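Hernthorpe Tableware Library - progress report for April

Prepared by Tsz-kin Lam for the Zultmont small grants team

You asked for something shorter than last quarter's report. I have done my best.

We began the month with 2,388 pieces on the shelves and ended it with 2,831, largely thanks to the closure of the Jamberg tea rooms, whose owners were generous and whose cupboards were evidently bottomless. The new stock is mostly plates. We had asked for bowls.

Laying-up has taken up most of our time. Each set we lend goes out with a sheet showing what sits where, and we have been trying the smaller settings on the worktable before writing them down. The single-person set is now a ribbed white plate, a beige tray and a pale green bowl.

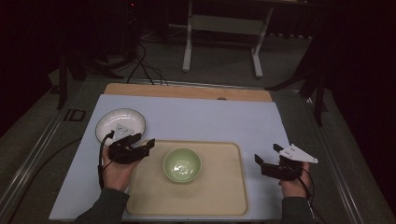

The bowl stays in the tray when the set is laid, a point on which Wei and I disagreed for longer than either of us would care to see costed. Wei wanted it on the plate. The sheet now says tray, and Wei has been given the final word on napkins.

Loans stand at 162 for the month against a target of 200. Easter did us no favours, and the van did us fewer. Breakages were low, apart from one christening.

Spending is on budget except for newspaper, which we used to get free and now have to buy - apparently people read things on their telephones. We would like to move a little from the shelving line to cover it, if you agree.

Next month: finish the sheets for the larger sets, relabel the back shelves, and find some bowls.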